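The Table Comes First: An Afternoon With the Woman Behind Ritorholm

I'd been told to come at 4, so naturally I turned up early and stood on the step listening to somebody move furniture inside. When the door opened, the owner of Ritorholm (a home organizing business with a staff of one) waved me in with her elbow, her arms full of dish towels. "You're early, great, you can hold these," she said. I held them for quite a while.

I'd wanted to talk to her ever since she gave a Friday evening talk at the Leseven library about the drawer everyone has. You know the one. Batteries, a key to something, three pens that don't write. I went home that night and pulled mine out onto the bed, then got tired and slept on the other side of the mattress. I told her this and she laughed so hard she had to put her coffee down.

"On the bed! No, no. That's the classic," she said. "People use the bed because it's big and it's right there. Then it's eleven at night and you want to lie down, so it all goes back in the drawer worse than before. Use a table. A table with a cloth on it, so you don't mind what you put there."

She's been doing this for seven years, first for friends, then for friends of friends, and now for anybody in Leseven who gets up the nerve to call. Before that she worked in the stockroom at Bassi, the hardware store on the hill, and she gives the stockroom credit for most of what she knows. "Everything there had a bin," she said. "If a thing didn't have a bin, my boss would stand there holding it and just look at me."

So what does she do when she walks into a kitchen like mine? I was hoping for a clever system with colored labels. She does own a label maker, it's in a closet, and she says she used it for one summer and then got sick of reading her own cupboards.

"I clear the table," she said. "Before anything. I don't open a drawer until there's a table to put it on. Then I bring over one basket and I take out a few things. A few! People want to tip the whole lot out because it feels like progress. I put out two things, maybe three, and we talk about those."

Her own table wears a grey cloth with a grid printed on it, the pale lines drawn to look like twisted rope. I'd assumed it was some professional sorting mat and asked where I could get one. She looked at me kindly. "It's a tablecloth," she said. She bought it because it doesn't show crumbs, and only later noticed that she'd started lining things up with the squares. The basket is beige plastic with oval holes in the front, the kind you can rinse off in the sink, and she has a weakness for them. I asked how many she owned and she changed the subject. 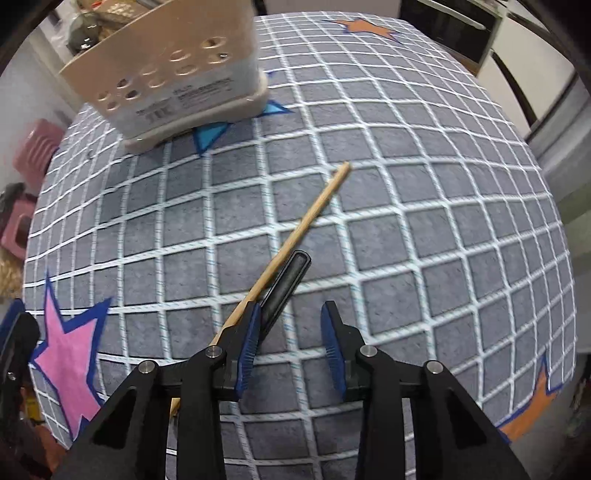
The stick question

I have to tell you about the stick, because I asked about it and we were on it for ages. It's a long, thin piece of light-brown wood, blunt at the end, and I'd have thrown it out without a second thought.

"See, that's what I'd like you to wait on," she said. "Not forever. But a stick is useful! You prop up a tomato plant, you stir paint, you get the sock out from behind the dryer. What's wrong is keeping it in with the forks." Long things are her pet subject. Chopsticks, skewers, rulers, knitting needles – they all end up slanted across a drawer that's too short for them, and then the drawer sticks, and then you stop opening it. She stands hers up in a tall jar by the back door.

I asked whether she ever tells a client to throw something away. Never in the first hour, she said. She had a customer once with 127 takeout menus, many from places that had closed, and they read them out loud to each other for most of a morning. "We kept four," she said. "She picked them. One was from Jastasier, and that's been a shoe repair place for years now, but she had her first date there. You're going to tell her no? I wasn't going to tell her no."

What goes back in the basket

By this point I'd finally been allowed to set down the dish towels, and I asked for the rules. She doesn't like the word. She did give me some habits, though, and I scribbled them on the back of my parking stub.

Things that get used together live together, even if they look silly side by side. Baskets get filled to a little below the top, and when they're full that's the end of the shopping. And whatever you can't identify gets a week on the windowsill. "Somebody in the house will walk past and say, oh, there it is," she said. "Or they won't, and then you know."

I asked if her own place was ever a mess. She got up and opened the hall closet for me, and a vacuum hose came out to meet us. She pushed it back in with her foot and went to put the kettle on.

I did my drawer again on Sunday, on the kitchen table this time, with an old sheet over it. The key is still on my windowsill.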